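3.2 Why shoppers leave the scuffed ones

I came into this part of the project thinking price would explain nearly everything. Our stall at the Wetwood market sold apples from two crates at the same price, one crate of clean fruit and one with pale scuffs on the skin, and I figured a small discount on the second would even things out. It didn't! We logged 870 sales in October, and the scuffed crate was always the slow one.

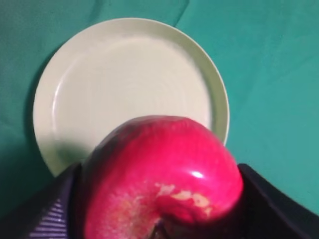
Figure 2. A red apple with a pale, irregular patch on its skin.

What surprised me more was how people talked while they picked. Plenty of them told us a mark like that doesn't change the taste (a few gave me quite a lecture on it), and then they reached for the clean crate anyway. Antunes found the same gap in its home survey of 1,000 households, so I don't think our stall was odd.

Serving seems to matter too. When we offered whole fruit on a plate at the Plondus site, shoppers were a lot less picky than they were at the crates.

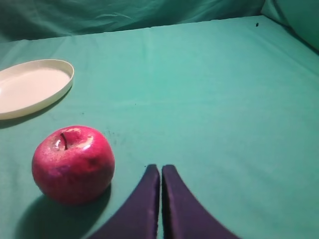 My hunch is that a crate invites comparing and a plate doesn't, though we only ran the plate version for 7 mornings and I'd want a full season before leaning on it. Section 4 goes through the Grorken price data with that in mind.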